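19 January 2020

Second full morning on the pepper rig in the Prarnard glasshouse, and I'm writing this up with cold fingers and a large mug of tea, so forgive the handwriting if you're reading the paper copy. The rail trolley is running much more sweetly than it did before Christmas. I took the back axle off, cleaned out a good deal of compost (and one very flat snail!) and packed the bearings with fresh grease. It now coasts the full length of row 8 with barely a squeak.

Cutting went fairly well. The new blade holder from Wunano fits, though I had to file 2 mm off the lower lug before it would seat properly – worth telling them before we order any more. The stalks on the Mikuš plants are thicker than the ones we practised on and the blade tends to chew at them if it comes in too flat. Tipping the wrist up by 11 degrees made a lovely clean cut, so I've left it there for now.

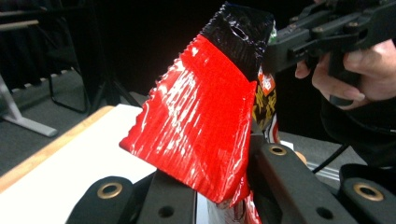
The leaves are still the real nuisance. Whenever one hangs in front of a fruit, the range finder reads the leaf and the arm stops short, looking rather shy about the whole thing. I tried taking the middle value of several readings and it helped on the lower trusses, less so higher up where the fans keep everything moving.

Logs are on the shared drive under run 1861. The battery went back on charge at lunch.

To do: ring Skesarari about the spare drive belt, try the wrist angle on the thinner plants in row 9, and find the good file, which has wandered off again. Would like all this settled before the April planting.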